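Vadisska small oval dish

Sold by Itby, Wemthorpe
Item 745
Page last checked Tuesday, July 4, 2023

The maker calls this a "multi-purpose serving and resting dish", and I'd take that with a pinch of salt. It's a small, shallow oval dish. You can put a spoon on it, or a used teabag, or a few olives if your guests aren't hungry. It won't hold soup and it won't hold much sauce either. We argued over whether to stock it at all, given that most kitchens already have a saucer doing the same job for nothing.

What settled it was the shape. A long-handled spoon tends to tip off a round saucer, and on an oval it has a bit more to lean on. The speckled inside is also kinder to tea stains than plain white would be. The rim is pale, so that part you will have to wipe.

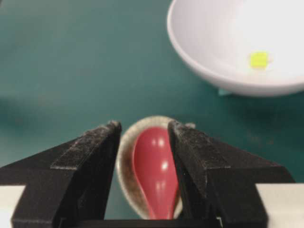
Can it go in the oven?
We don't recommend it. The maker's leaflet says "oven friendly" and gives no temperature, and when we wrote to ask we were sent the same leaflet again. Use it on the worktop or the table.

The leaflet also says "handmade character". We bought in 200 for our first order and they vary a little in tone from one to the next, which may be character or may be the glaze. If you want a pair that match closely, say so in the order notes and Simon in the packing room will do his best, though he won't promise.

Dishwasher: the maker says yes. I have washed mine by hand since November and can't tell you either way.

Stacking: poor. They slide.

Returns: unused, within the usual period, in the box it came in. The box is thin - please put it inside another one before posting. Chips reported with a photo will be refunded without a fuss.

We have 101 left and haven't decided about ordering more.

Blair Crichton, kitchen and table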